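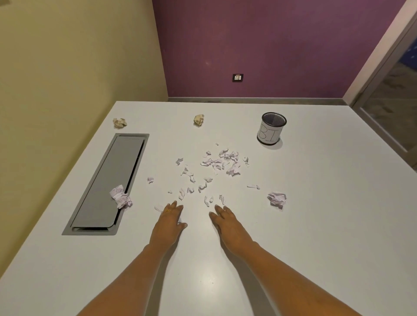

Vudcombe Community Room: end-of-summer walkthrough, with comments
Print | E-mail
3 minute read

Walked August 6, 2023 by Despina Lazaridis. Second pair of eyes: Ngân Thái, who held the ladder and disagreed with me twice. Items marked OPEN stay on the list until someone closes them.

ENTRANCE AND HALL

Front door opens fully from inside without a key: PASS. It also opens fully from outside without a key if you lean on it. OPEN.

Door closer: PASS, with feeling. It will take a heel off a slow walker. Turn the lower screw a quarter turn and try again.

Entry mat flat, no curled corners: FAIL. Same corner as January. The tape from January is still there, holding down nothing.

Exit sign lit: PASS.

MAIN ROOM

Tables, legs locked: 9 checked, 6 fine, 3 with a latch that clicks but doesn't catch. Those are against the back wall with a note on them. Please don't take the note off and use the table. We know this happens.

Tabletops, no chips or sharp edges: PASS.

Chairs stacked no higher than the line on the wall: FAIL. Ngân says the line is too low. The line is where it is.

Outlets, covers on: PASS except by the window, cracked. Replacement bought, currently in a drawer. OPEN.

Extension cords: one found running under the rug to the Mosano fan. Removed. The fan works just as well next to an outlet, I tested this personally for most of the afternoon.

Floor clear: PASS on the second try, after sweeping. Glitter is not a hazard under any rule I could find, and I looked.

KITCHEN

Extinguisher, gauge in the green: PASS. Tag 617, pin in place. It was behind the bread box, so I moved the bread box. Leave it moved.

Stove knobs: PASS. The front left one has no numbers left and is operated on faith. Order a Prosia replacement set.

First aid box: FAIL. No gauze, no gloves, a great many finger bandages with dinosaurs. Burn gel expired. OPEN.

Hot water at the tap: too hot. Ngân disagrees, but she drinks tea straight off the boil. Turn the heater down.

OUTSIDE

Handrail: wobbles at the bottom post. Khúc Hardware has the bracket. OPEN.

Steps: PASS.

Light over the side door: comes on at dusk, goes off whenever it feels like it. New sensor needed.

Gutter over the ramp: drips on the ramp. Fix before it freezes, please. Last winter we used a bucket, and then the bucket froze.

Send corrections to Despina. Complaints about the chair line can go to Ngân.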